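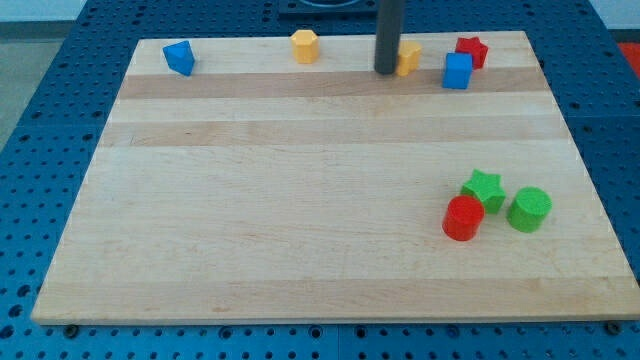 Mollier Tabletop Gripper Evaluation Kit

Item: Evaluation kit, third version
Maker: Mollier
Sold by: Gostdale Automation Supply
Availability: In stock, ships in 3 working days
Page updated: 28 March 2018

Overview

The Mollier kit is a set of small test parts and a wooden board for comparing end tools on a light robot arm. It is meant for labs and small shops that need to choose between a rod-type pusher, a suction tip and a two-finger gripper before they buy one. All of the parts are handled on the same board, so results from one tool can be set beside results from the next.

The shapes cover most of what causes trouble on a small arm. Cubes are easy for nearly every tool. Cylinders roll if they go over and turn when they are pushed off center. Stars give a two-finger gripper very few good places to hold. Triangular and hexagonal prisms fall in between, and the triangle is usually the part that shows up a poor approach angle first.

What is in the kit

Blocks in red, green, blue and yellow: cubes, cylinders, stars, triangular prisms and hexagonal prisms
Maple board, glued strip construction
Adapter plate for the Ellach rod tool
Fasteners for a perforated metal table
Printed test sheets, pad of 200
Storage case with lid

The arm, controller, camera and table are not included.

Board

The board is left with its natural grain. We tried a painted one in the first version and the blocks slid too far on it. Small dark marks and differences in tone between strips are normal in maple and are not treated as defects.

A plain color threshold will separate the blocks from the wood in steady light. Yellow is the one to check — under warm lamps it can drift close to the tan strips. Set the white balance by hand and leave it there for the whole run.

Tools tested with this kit

Ellach rod tool. Simple, narrow and easy to see around. It pushes and separates blocks well and can reach between two parts that are close together. It cannot lift. Set the tip height with the arm at working temperature, and leave a small clearance over the board.

Liang two-finger gripper. Good on cubes and upright cylinders. On stars, the result depends on rotation, so give the controller a wrist angle as well as a position. Needs open space on both sides of the part.

Liang suction tip, small cup. Picks up from above and does not need side clearance. Grip on the blocks was uneven in our shop because their faces do not seal well. A softer cup helped.

We ran each tool for 2,000 cycles on one set of blocks. The edges of the stars wore first. The cubes could still be used at the end.

Setup notes

Fasten the board before you calibrate. If it is removed for cleaning, calibrate again. Wipe the blocks with a dry cloth only.

Place the camera so that the tool does not hide parts in the back row at the home position. If it does, move the arm clear before each capture.

Spare parts

Replacement block set: order number 148
Replacement board: ask for a quote
Extra test sheets: sold by the pad

The first version of the kit was withdrawn in November. Its adapter plate does not fit the current board. Owners can order the new plate separately from Gostdale.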